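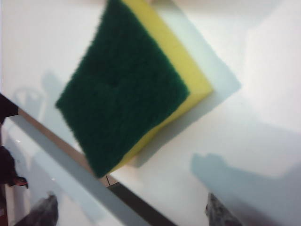
받는 사람: 남반구 장 담그기 메일링리스트
보낸 사람: Heather Paewai
날짜: 2025년 4월 7일
제목: Re: [장독 3358] 간장에 하얀 게 꼈어요 + 항아리 씻는 법

아르멜 님, 그리고 목록에 계신 여러분 안녕하세요!

답장이 늦어서 미안해요. 메일은 온 날 바로 읽었는데 사과 따는 철이라 저녁마다 그냥 쓰러져 잤어요. 아르멜 님 글이 길어서 밑에 토막토막 인용해 가면서 답할게요. 저도 글이 길어질 것 같으니 차 한 잔 떠 오시고요 ㅎㅎ

Armelle Poulain 님이 쓰신 글:
> 안녕하세요, 타크몬트(Tarkmont) 사는 아르멜이에요. 가입하고 읽기만 하다가
> 처음 글을 씁니다. 한국어가 좀 이상해도 이해해 주세요.
> 작년 8월에 처음으로 장을 담갔어요. 메주는 시어머니가 주문해 주신 거고,
> 소금물은 17퍼센트로 맞췄다고 생각합니다(저울로 쟀어요). 항아리는 23리터짜리예요.
> 봄에 간장이랑 된장을 갈랐고, 간장은 달이지 않고 그대로 두었어요.

우선 한국어 하나도 안 이상해요. 저보다 맞춤법이 낫습니다. 우리 집 애가 제 메일을 보더니 띄어쓰기를 왜 이렇게 하냐고 하더라고요.

그리고 8월에 담그셨다는 걸 보고 반가웠어요. 한국 책을 보고 그대로 정월에 담갔다가 한여름 더위에 고생하는 분이 해마다 꼭 나오거든요. 제가 바로 그랬어요. 이민 온 첫해에 엄마한테 전화했더니 "정월장이 제일이다, 무조건 정월이다" 하셔서 그 말씀대로 2월에 담갔어요. 여기 2월이 어떤지 아시죠. 일주일도 안 돼서 항아리에서 부글부글 소리가 나고, 옆집 할머니가 울타리 너머로 뭐가 죽었냐고 물어보셨습니다. 엄마한테 다시 전화했더니 한참 말씀이 없으시다가 "거기는 거꾸로라고 왜 말을 안 했니" 하시더라고요. 말을 안 하긴요, 이민 가기 전부터 백 번은 했는데!

그러니까 새로 오신 분들, 책에 있는 달에 여섯 달을 더하세요. 정월장이면 8월이에요. 가르는 건 담그고 나서 사십 일에서 육십 일 사이라고들 하는데 날짜는 그렇게 중요하지 않고, 저는 메주가 손으로 쥐었을 때 쉽게 으깨지는지를 봐요. 봄이 빨리 온 해에는 조금 서둘러 가르고요. 오래 두면 간장은 맛있어지고 된장은 맛이 빠져요. 우리 집은 된장을 훨씬 많이 먹으니까 일찍 가르는 편이에요. 간장을 좋아하는 집은 더 기다려도 됩니다.

> 그런데 여름 지나고 뚜껑을 열어 보니까 간장 위에 하얀 막이 얇게 생겼어요.
> 솜처럼 올라온 것은 아니고 주름진 종이 같아요. 냄새는 조금 시큼한 것 같기도
> 하고 아닌 것 같기도 하고, 매일 맡으니까 이제 모르겠어요.
> 이것을 버려야 하나요? 남편은 버리자고 하고 시어머니는 절대 안 된다고 해요.

매일 맡으면 모르게 되는 거, 너무 잘 알아요. 저도 한참 코를 박고 있다가 나중에는 항아리 냄새인지 제 스웨터 냄새인지 구분이 안 돼서 그냥 들어와요.

말씀하신 대로 얇고 주름진 종이 같은 거라면 골마지일 가능성이 높아요. 효모가 표면에서 자란 거고, 염도가 좀 낮거나 비가 들어갔거나 햇볕을 오래 못 봤을 때 잘 껴요. 보통은 걷어 내면 돼요. 다만 메일만 읽고 제가 괜찮다고 도장을 찍어 드릴 수는 없고요, 솜털처럼 올라오거나 까맣거나 분홍빛이 돌거나, 맡자마자 고개가 돌아가는 냄새가 나면 아까워하지 말고 버리세요. 이건 시어머니가 뭐라고 하셔도요. 혼나는 건 잠깐이에요.

저라면 이렇게 할 것 같아요. 날 맑은 아침에 고운 체로 막을 살살 걷어요. 휘저으면 가라앉아서 귀찮아지니까 숟가락으로 휘휘 하지 마시고 물 뜨듯이요. 그다음에 간장을 면보에 걸러서 큰 냄비에 옮기고 약불에서 달여요. 거품이 꽤 올라오는데 그것도 걷어 내고요. 달이는 동안은 꼭 창문 열어 두세요. 우리 집은 이 날을 "커튼 떼는 날"이라고 불러요. 한번 커튼에 냄새가 배면 세탁기를 두 번 돌려도 안 빠지더라고요. 작년부터는 아예 마당에 버너를 내놓고 달입니다. 바람이 세면 불이 자꾸 꺼져서 욕이 나오지만 집 안보다는 나아요.

달이면서 맛을 보시고 싱겁다 싶으면 소금을 더 넣으면 되는데, 아르멜 님 항아리가 23리터라고 해도 가르고 나면 간장은 그보다 훨씬 적을 테니까 처음부터 많이 넣지 마세요. 저는 재작년에 400그램을 한꺼번에 넣었다가 그 해 간장을 아무도 못 먹었어요. 미역국에 반 숟갈만 넣어도 바닷물이 됐거든요. 결국 그걸로 장아찌를 담갔는데 장아찌는 또 맛있어서, 이웃에서 그때 그 짠 간장 또 없냐고 해요. 일부러 그렇게는 못 하죠.

달이지 않고 생으로 두고 싶은 분들도 우리 목록에 많이 계신 거 알아요. 저도 첫물 조금은 생간장으로 남겨 둬요. 향이 확실히 달라요! 나물 무칠 때는 생간장이 훨씬 좋고요. 그런데 막이 한번 낀 건 저는 그냥 달여요. 겁이 많아서요.

> 염도는 어떻게 확인해야 하나요? 책에는 달걀을 띄우라고 되어 있는데
> 500원짜리 동전만큼 나오면 된다고 해요. 저는 500원 동전이 없어요.

ㅎㅎㅎ 이 대목에서 소리 내서 웃었어요. 저도 처음에 똑같은 고민을 했어요. 동전이 없어서 언니한테 사진을 보내 달라고 했는데, 사진으로 크기를 어떻게 알아요. 나중에 한국 다녀오면서 하나 가져왔고 지금도 소금 통에 넣어 두고 있어요. 근데 달걀도 문제예요. 오래된 달걀은 맹물에서도 뜨려고 하잖아요. 꼭 신선한 걸로 하셔야 되고, 우리 동네 달걀은 크기가 들쭉날쭉해서 저는 안 믿어요. 염도계가 있으면 제일 편하고, 없으면 저울이에요. 아르멜 님이 이미 저울로 하셨다니까 제일 잘하신 거예요.

한 가지만 여쭤볼게요. 17퍼센트를 물 무게에 대고 계산하셨어요, 아니면 소금까지 합친 전체 무게에 대고 계산하셨어요? 물 1킬로에 소금 170그램을 넣으면 전체로는 17이 안 되고 14 조금 넘는 정도예요. 이거 헷갈리는 분이 정말 많고, 막이 끼는 집 사정을 들어 보면 이 계산인 경우가 꽤 있었어요. 그리고 천일염은 물기를 머금고 있어서 실제로는 더 싱거워져요. 여기서 파는 난덴(Nanden) 굵은소금은 제가 써 봤는데 알이 굵어서 녹는 데 한참 걸려요. 다 녹은 줄 알고 부었더니 대야 바닥에 하얗게 남아 있더라고요. 전날 저녁에 풀어 놓고 하룻밤 두었다가 윗물만 따라 쓰세요.

> 마지막 질문입니다. 항아리를 비우면 세제로 씻어도 되나요?
> 수세미 거친 쪽으로 문질러도 되나요? 남편이 벌써 세제를 짰는데 제가 막았어요.

잘 막으셨어요!! 옹기는 숨구멍이 있어서 세제가 배면 잘 안 빠져요. 저는 세제는 절대 안 쓰고 뜨거운 물만 써요. 순서대로 말하면, 먼저 미지근한 물로 헹구고, 물을 가득 채워서 하루 두고(중간에 한두 번 갈아 주고), 그다음 솔이나 수세미로 안쪽을 문질러요. 거친 쪽 써도 저는 괜찮았어요. 다만 설거지하던 수세미는 안 돼요. 세제도 기름도 다 배어 있잖아요. 새것 하나 뜯어서 항아리용으로 정해 놓고 다른 데는 쓰지 마세요. 우리 집은 그걸 장독대 옆 못에 걸어 두는데, 남편이 그걸로 장화를 닦은 적이 있어서 그 뒤로는 제 서랍에 넣어 둡니다.

씻은 다음에는 짚을 태워서 항아리를 엎어 연기를 쏘이라고들 하잖아요. 저는 짚 구하기가 힘들어서 소주를 조금 넣고 불을 붙였다가 눈썹을 태울 뻔했어요. 따라 하지 마세요. 요즘은 김 오르는 큰 냄비 위에 항아리를 엎어 놓고, 뜨거워서 손을 못 댈 정도가 되면 내려서 햇볕에 며칠 말려요. 찬 항아리를 갑자기 센 김에 올리면 금이 갈 수 있으니 약한 불에서 시작하시고요. 마를 때까지 뚜껑은 덮지 마세요. 겉이 말랐어도 속에는 습기가 남아 있어요. 타크몬트는 안개가 많다고 들었는데 그러면 며칠 더 두셔야 할 거예요.

된장 얘기는 안 물어보셨지만 갈라 놓은 된장도 한번 열어 보세요. 여름 지나면 위가 말라서 딱딱해져 있을 거예요. 그러면 콩을 푹 삶아서 으깨고, 콩 삶은 물도 좀 섞어서 된장에 버무려 주면 부드러워지고 맛도 순해져요. 간이 싱거워지니까 소금은 봐 가면서 더하시고요. 꾹꾹 눌러 담고, 위에 소금을 얇게 뿌리고, 저는 다시마를 한 장 덮어요. 다시마는 겨울 지나고 꺼내서 잘게 썰어 먹는데 이게 진짜 밥도둑이에요. 우리 애는 된장은 안 먹으면서 이 다시마는 몰래 꺼내 먹어요.

뚜껑은 낮에 유리 뚜껑 쓰시는 분들 계시죠? 저도 주소라(Jusora)에서 주문한 걸 쓰는데 대체로 만족해요. 벌레도 안 들어가고 비가 와도 뛰어나가지 않아도 되고. 단점은 안쪽에 물방울이 맺힌다는 거예요. 아침에 뚜껑을 열어서 한번 닦아 주지 않으면 그 물이 도로 떨어져서 윗부분만 싱거워져요. 아르멜 님도 혹시 유리 뚜껑이면 막이 낀 게 그것 때문일 수도 있으니까 알려 주세요. 작년에 피멘텔(Pimentel) 쪽 사시는 분이 올린 글에도 비슷한 얘기가 있었어요. 그분은 면보를 한 겹 씌우고 뚜껑을 덮으신다고 했던 것 같은데, 제가 옛날 메일을 뒤져도 못 찾겠네요. 본인 보고 계시면 다시 한번 올려 주세요!

아 그리고 다들 올해 메주 어떻게 하실 건지 궁금해요. 저는 이번 겨울에는 직접 띄워 보려고 해요. 콩은 우리 밭에서 난 거랑 사는 거랑 섞을 거고, 매달 곳이 문제예요. 헛간은 쥐가 있고 부엌은 가족들이 반대하고... 온수 탱크 있는 벽장에 걸어 두면 따뜻하니 딱 좋을 것 같은데 거기에 수건이 다 들어 있거든요. 벽장에서 띄워 보신 분 계시면 경험담 좀 부탁드려요. 수건에 냄새가 얼마나 배는지 그것도 솔직하게요.

아르멜 님, 계산 방식하고 뚜껑 종류만 알려 주시면 제가 다시 쓸게요. 그동안 항아리는 낮에 볕이 드는 쪽으로 조금만 옮겨 놓으시고, 혼자 들지 마시고 꼭 둘이 드세요. 남편분한테는 세제 치우시라고 전해 주시고요 ㅎㅎ

헤더 드림

추신. 짠 간장 장아찌 만드는 법 물어보신 분이 두 분 계셨는데, 양파랑 풋고추만 넣은 거고 간장, 물, 식초, 설탕을 한소끔 끓여서 부은 게 다예요. 짠 간장이라 물을 간장보다 많이 잡았어요. 보통 간장이면 물을 줄이셔야 해요.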